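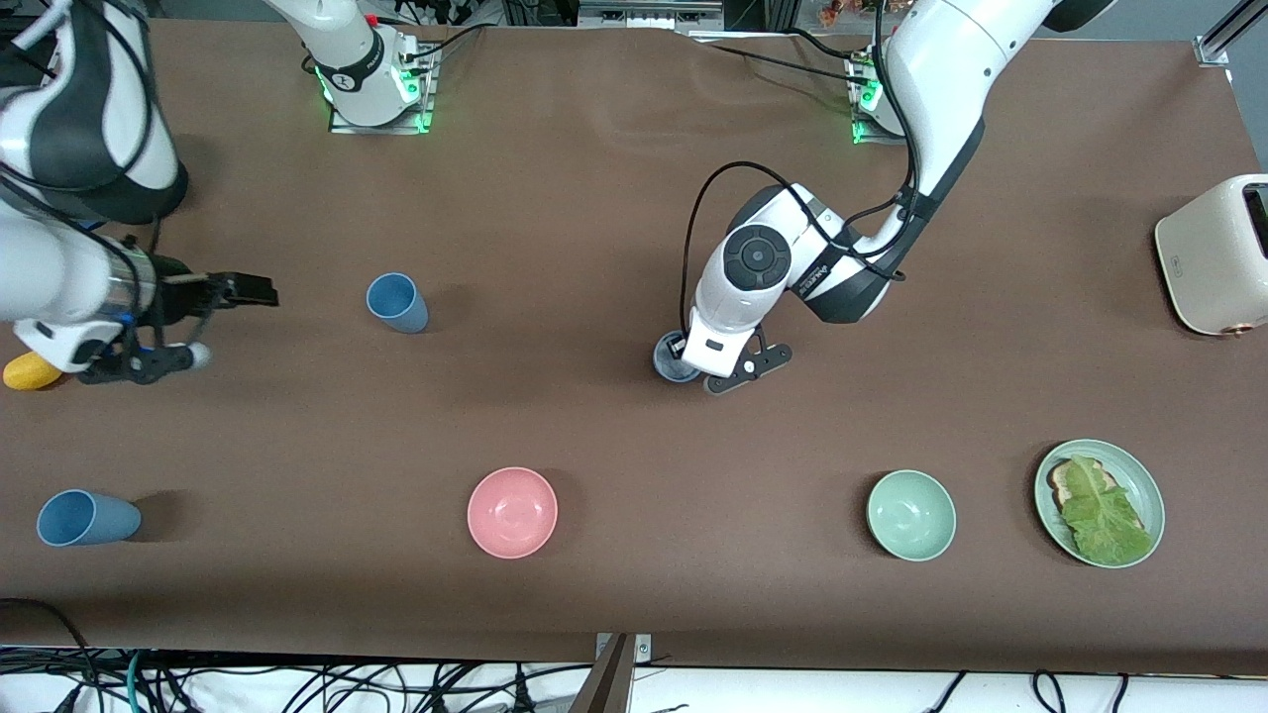 Breakfast service on the brown table: the left arm has a dark grey cup in its fingers, with bread and lettuce plated up by the toaster.

The first thing Carmela Cifuentes does when I come through the door is hand me a mug of tea and ask me to put it down anywhere except the table. The table is spoken for. Two white and black arms are bolted along the back of it, green lights glowing round their feet, and between them is the most cheerful set of crockery I have ever seen in a workshop.

She calls the pair Ceto, singular, after the sea monster. "It's one animal with two arms," she says, "and it has terrible manners, but it's learning."

The workshop is a shared unit in Ollton, at the end of a lane behind the old dye works. There's a furniture restorer at the front, a couple who mend accordions in the middle, and Carmela at the back, next to the only double socket that doesn't trip when somebody starts the bandsaw. She moved in during January with a bench, a heater and one arm, which she'd bought second-hand and driven home on the passenger seat with the belt done up. The second arm came later and cost more, and she is still a bit cross about that.

By day she designs packaging for a bakery supplier called Brillano, so she knows a lot about how things sit in other things, how a lid grips and how much a carton will give before it creases. It's surprisingly good training. Ask her about cups and you'd better have finished your tea first!

"A cup is a horrible object," she says happily. "It's slippery, it's round, it's hollow, and it has an opinion about which way up it wants to be. If it's standing, lovely, come in from the side. If it's lying down you've got to work out which end is the mouth, get hold of it without shoving it along the table, turn it over and set it down again. You do that with a baby on your hip and never think about it. I spent most of the spring on it."

The long-term plan is for Ceto to lay and clear a breakfast table. That means cups upright, bowls where a person would reach for them, something edible on a plate. She started with bowls because they're forgiving: pinch the rim, lift, job done. Cups came next. The sandwich is the current obsession. Bread turns out to be easy enough if it's a bit stale. Lettuce is another matter altogether, and she has been through an awful lot of it (the accordion couple keep rabbits, so there's no waste).

The tabletop was her first proper build for the project, and she talks about it with as much love as the arms. Each base stands on its own metal plate, fixed near the back edge, so that the whole front of the table stays clear for the work. Her first version had the arms on a sheet of thin board, and every time one of them stopped quickly the crockery shuffled a little to the left. She lost a whole weekend hunting for a fault in her code before she noticed her pencil rolling.

Then there are the cables. I mention them gently. There's a tangle of black and green along the front, and more trailing off at the back, and one black loop swings in a great arc over the left wrist.

"That loop is the best thing I've made," she says. She used to tie the cable down tight along the arm because it looked smart, and the wrist would get halfway round and stop dead. So she let some slack in, then a bit more, and kept going until it hung like washing. Now the wrist turns as far as she likes. The rest of the wiring she'll tidy when the thing is finished, a promise the furniture restorer has heard before.

Carmela keeps a log in a hardback Kuhlmann notebook, in pencil, and she lets me leaf through it. Every attempt at picking something up gets a line, good or bad, and she is up to 1,253. She'd set herself a target of 1,000 before showing anyone, and cracked at 933, when she rang her sister and made her watch a bowl being moved from one side of the table to the other over a very poor video call. Her sister said, "Is that it?" Carmela has written this in the log, with the time, and underlined it.

I love that notebook. A lot of the entries are one word long ("Dropped." "Squashed." "Toast!"), and then you get half a page on why a cup is easier to find in the afternoon, when the light through the roof panels softens and the shadows stop looking like edges. She tried blackout blinds for a while and hated working in the gloom, so she has decided Ceto will simply have to cope with weather.

How long does breakfast take at present? Almost 40 minutes, if you count the stops, and she does. She reckons half of that is caution. The arms move slowly because she likes to be able to get her hand to the switch, and because she only has so many cups in the good shade of blue.

People in the unit have started to wander over with suggestions. The restorer wants to know if it could hold a chair leg while the glue goes off. One of the accordion menders has asked about buttons, very small ones, hundreds of them, and Carmela went quiet for a moment and wrote something in the notebook. But first comes the sandwich, and after that the second slice on top, and she'd like to have a go at butter before the winter.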